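Bedroom people wanted: help us fold, sort and make beds in Sitdale

By Mawuli Bawa
July

11 comments | 17 shares

Do you get a kick out of a smooth sheet and a neat stack of shirts? Then we'd love to have you at Flasgate! We look after furnished rooms all over Sitdale, and we need more hands for the part of the job I like best, the bedrooms.

The work is beds and clothes, plain and simple. You'll pull sheets tight, shake out whatever has landed in a heap, fold it and put it away. Shirts, pants, towels, the odd stubborn hoodie (we all have our own way with hoodies, and you're welcome to bring yours). We fold right on the bed, so the sheet goes on first and gets one last smoothing when the clothes are done.

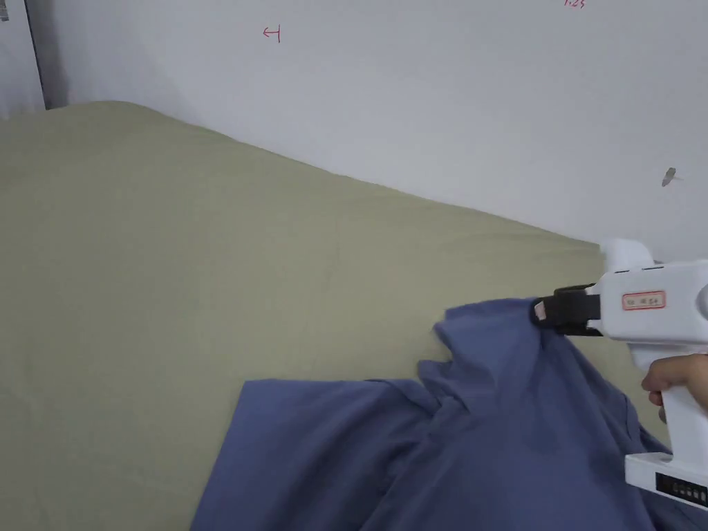 Olive-green sheet, blue garment still to be folded.

You don't need experience. You do need to be okay on your feet for a few hours and happy to redo a corner that came out lumpy. If you've only ever folded your own laundry, come anyway, I learned most of my tricks after I started!

Shifts start at 9 a.m. and you can pick mornings only. Pay is $17 an hour, training included, and lunch is on us on Sunday shifts. Most of the rooms are on the Riquelme side of town, close to the bus.

To apply, stop by 1228 Geven Street and ask for Mawuli, or leave a note at the desk with your name, a phone number and the mornings you're free. Bring comfortable shoes if you'd like to try a bed while you're there.

Share | 11 comments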